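Carpet on a craft table, keep it or rip it off?

mach_attic
Joined: December
Posts: 20

So I took over my sister's old hobby table and she'd covered the whole top in teal carpet. I kind of love it! Nothing rolls away and it's quiet when the kids dump stuff on it. But it holds on to dust like crazy -- I've vacuumed it and it still looks dull to me. 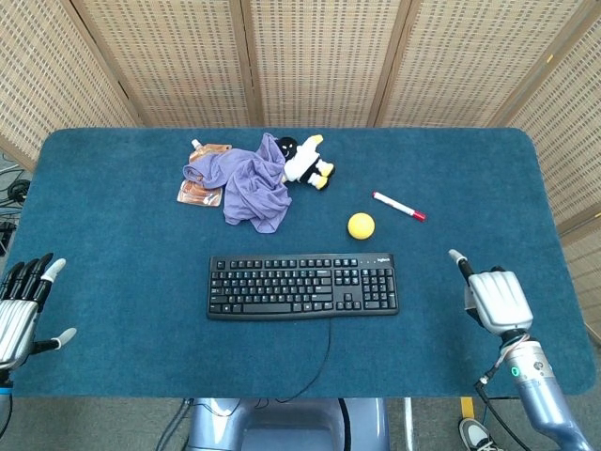 My table with the usual pile on it, woven divider behind

I got a quote of 300 for a new top from Seramier and nearly fell over. Would you keep the carpet?

illell_fan
Posts: 362

Rip it off. Carpet is for floors lol. You can't write on it, and one spilled juice and you're done. Love the divider though, where did you get it?

Hường Vương
Posts: 50

Disagree with illell_fan, sorry! I've had felt on my sewing table for years and would never go back. Rubber glove, slightly damp, drag it toward you in short strokes. Lint comes up in rolls. For writing just put a board down.

illell_fan

A board on top of the carpet on top of the table... at that point you have a table again

mach_attic

Ha, fair. Divider was secondhand, no label on it that I could find. Going to try the glove thing tonight before I spend anything. Does it matter if it's the thick kind of glove?

Hường Vương

Thin ones work better for me. Keep rinsing it.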